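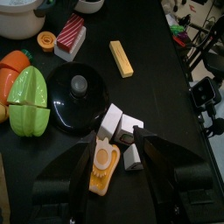 ¿Merece la pena comprar un set enorme de comida de juguete? Lo dudo. El catálogo de Gilludwood anuncia 200 piezas, pero ahí cuentan cada trozo por separado. Una zanahoria en pedazos, con sus hojitas verdes, suma varias unidades y sigue siendo una zanahoria. Con el sushi pasa igual: el arroz va por un lado y lo rojo con rayas blancas por otro.

¿Las ollas con tapa se usan?
Más que la comida. En casa duran más que cualquier fruta partida.

¿«Apto desde 4 años» significa algo?
Poco. Brallness y Dewulf ponen edades distintas a cosas casi idénticas — yo miraría el tamaño de las piezas sueltas.

¿Me fío de las opiniones?
La tienda presume de casi 3.046 reseñas. Leí unas cuantas y muchas hablaban del envío.

¿Cómo se guarda todo?
En una caja sin compartimentos. Los organizadores los ordena el adulto, siempre.

Contacto: Willy Groen | © 2023 Galtent | Volver arriba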